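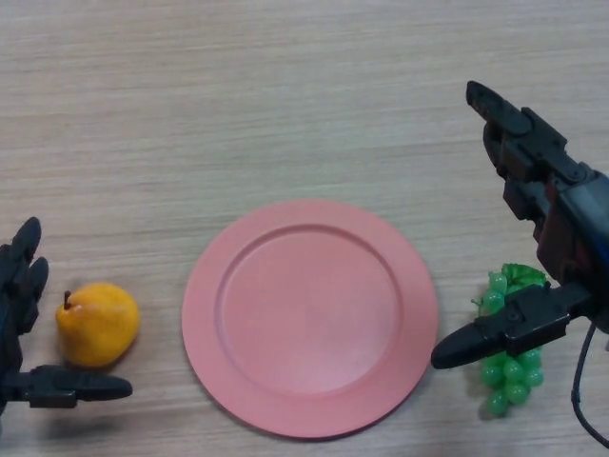 Pendosska's open day ran from ten until the coffee gave out, which on 5 April 2025 was shortly before noon. The firm makes pretend food and the dishes to go with it, and occupies two floors behind the railroad station in Eltville. I had come for the fruit. Everyone else had come for the cake in the lobby.

Kathleen Ní Chonaill led our group and clearly has opinions on pears. A play pear needs a stem, she told us, or children take it for a lumpy lemon. The one on the table was golden-yellow with a bit of mottling and a short brown stem, and I would have put it in my lunch bag without a second look. Grapes are the real headache. They get 20 minutes of the tour to themselves, most of it about the green.

The plate was pink. Somebody asked why, and got a long answer about almost 100 rejected colors, during which two of our party slipped back to the lobby. It's a nice pink, closer to salmon, with a wide rim and a matte finish. I'd eat off it.

The shop takes cash only. I bought a pear. The next open day is in July, and they promise more chairs.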